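Refinishing a White Tabletop with Water-Based Enamel

Tyra Fjeld, Boltby workshop notes, revised June

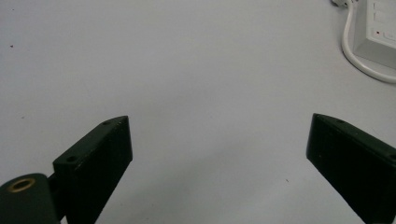

Matte white tabletop in even light.

This procedure covers a flat wood or MDF top already painted and in sound condition. If the old coating is flaking, strip it first. Water-based enamel will not hold down a loose layer.

Tools and materials

Foam roller, 4 inch, fine cell
Sanding block with 180 and 320 grit paper
Bonding primer
Matte white enamel (the Drimton mixing code is 957)
Degreaser, lint-free cloths, painter's tape

Preparation

1. Remove the top from its base and lay it flat on blocks. Check it with a level in both directions.
2. Wash with degreaser, rinse twice and let dry overnight. Wax residue causes small round craters in the finish, and sanding over it only spreads it.
3. Sand with 180 grit until the sheen is gone. Fill dents, let the filler cure, then sand those spots flush.
4. Vacuum, then wipe with a damp cloth.

Coating

Apply one thin coat of primer. After it dries, sand lightly with 320 grit and wipe again. Stir the enamel slowly — shaking traps air that shows up later as pinholes.

Roll the enamel in one direction, keeping a wet edge. Finish each section with light strokes along the full length of the top. Do not go back over paint that has started to set. Allow 2 hours before the next coat and plan on three coats. One quart covers roughly 40 square feet per coat, less over bare filler.

Room temperature should stay above 19 °C throughout. In a cold shop, double the recoat time.

Curing

The surface can be handled the next day but stays soft for several weeks. Keep hot cups and rubber feet off it during that time. Clean with water and mild soap only. Abrasive pads leave shiny patches on a matte coating, and these can't be buffed out — the whole top has to be scuffed and recoated.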